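3.2 Stopping distance on wet gradients

The second set of trials took place in November at the Trerkness test ground, on the closed service road that climbs from the lower gate. The vehicle was a two-axle rigid lorry supplied by Ellwood, fitted with air disc brakes on both axles and the Hisus stability controller described in Section 2. Tyres were new at the start of the series and were replaced once, after run 340, when tread depth on the rear axle fell below our limit.

We recorded 648 stops in all. Half were made with the controller in its standard setting and half with the revised pressure map proposed by Ambrose and Entwistle. The order was shuffled within each block so that neither setting had the benefit of a drier road. Water was laid by a bowser ahead of every run, and the surface was checked by hand at three points on the slope.

Line pressure was held at 700 kPa before each stop. Runs that began more than 2 per cent away from this value were thrown out and repeated. The load was 2180 kg of bagged sand, strapped over the rear axle. We did not test a partly filled or shifting load, and the results should not be read as covering either case.

Mean stopping distance was shorter with the revised map on all three gradients. The gap was small on the flat section and grew with the slope. On the steepest section the spread between runs also narrowed, mainly through the loss of the few very long stops seen with the standard setting. Drivers were not told which setting was in use, although one of them said afterwards that he could tell from the pedal.

Brake temperatures were higher than in the dry trials at Ginov. We had expected the reverse. The likely cause is the shorter gap between runs at Trerkness, where the turning area lies close to the foot of the hill. A cooling period was added for the last block and the difference became smaller, but it did not vanish. Pad wear was measured only at the end of the series and cannot be split between the two settings.

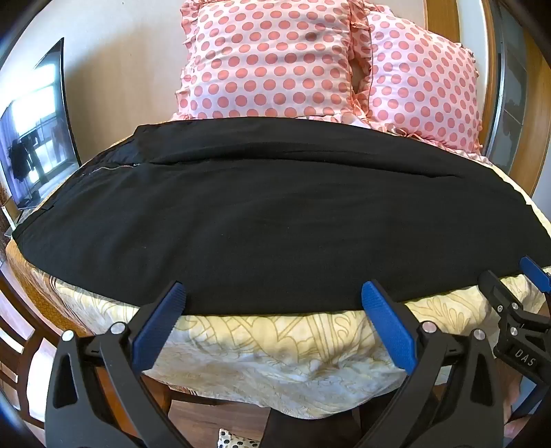

Figure 4. Black garment with a metallic zipper, laid flat in front of two polka-dot pillows.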